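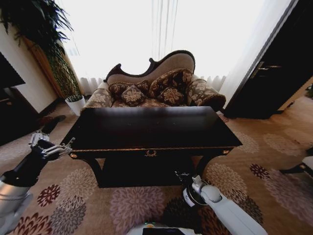 *Photo: Prenum / living room trials*

# How to budget for a home robot without lying to yourself

The price of the robot is the number everyone remembers, mostly because it's the one printed in large type. Your job is to write down the others before they introduce themselves. You'll need a spreadsheet, a tape measure and a free afternoon.

## 1. Write the job as one sentence

"Help around the house" is a wish. "Clear the coffee table and put things on the sideboard" is a job, and you can ask a vendor to quote against it. If your sentence has the word "and" in it more than once, split it and price each half. One half will usually be alarming.

## 2. Measure the room you have

Vendors demo on bare floors with plain tables. People live with patterned carpet, glossy black tabletops, cushions, houseplants and sheer curtains with the sun behind them. Record:

- clear floor width between the furniture
- the narrowest door opening, and which way the door swings
- carpet type and pile height
- table height, and clearance under the edge if an arm has to work there
- anything shiny, fragile or inherited

Send the list with your request for quotes. Two of the suppliers I wrote to had questions. The third, Plomside, sent a brochure.

## 3. Price the hands separately

Grippers are where quotes go soft. A multi-fingered hand and a small simple gripper have different prices, spares and repair times, so ask for each as its own line. My spare fingertip set from Dultmont was quoted at $701, plus shipping, plus a form. Ask how long a replacement hand takes to arrive, and get the answer in writing.

## 4. Add the dull lines

1. **Delivery and uncrating.** Ours came to $800 — curbside, so the stairs were our problem.
2. **Setup visit.** Check whether travel is included. It won't be.
3. **Batteries and charger.** Count one spare of each.
4. **Floor and furniture protection.** I put down $300 and wish I'd done it before the first session.
5. **Support after the warranty.** Get the yearly price now, while they still like you.

## 5. Rent before you buy

Ask for a 2-week rental with the fee credited toward purchase. Trình offered this on the second request and seemed surprised anyone had read that far down the price sheet. Run the trial in the real room, with the curtains open for at least one bright morning. Keep a log of every time a person has to step in, and what their hour costs.

## 6. Set the date you'll say no

Put a decision date on the sheet. Ours is the end of April. If the job from step 1 still needs someone standing over it by then, the robot goes back and the deposit gets its own sad little row.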